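Home | Stories | Poems | Submit | About

The Zigzag Cloth

Last updated in December

When my aunt left the apartment in Clesdale, she gave me the key and one task. I should fold everything that was made of cloth and send it to her in Paredes.

I started at 4 in the afternoon. First came the curtains, then the sheets, which smelled of the cupboard. My aunt had written a list with 51 lines, in very small letters. Line six said only: "the zigzag one, you will know it."

I did not know it. I looked on every shelf and behind the bath.

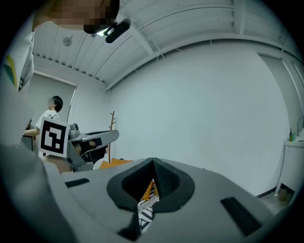

Black and white zigzags, and a little orange.

The zigzag cloth was under the winter blankets. She bought it in Fimarano the year she was supposed to marry, and she never put it on a table. As a child I was allowed to touch one corner of it, after I washed my hands.

I folded it four times and it was still too wide for the box. So I opened it again and put it over my knees. Outside, the bus to Drarkach went by with its lights on.

At night I called her and said that the box was ready.

"Also line six?" she asked.

"I am still looking," I said, and I pulled the cloth up to my chin.

We use cookies to remember your reading settings. Accept | Decline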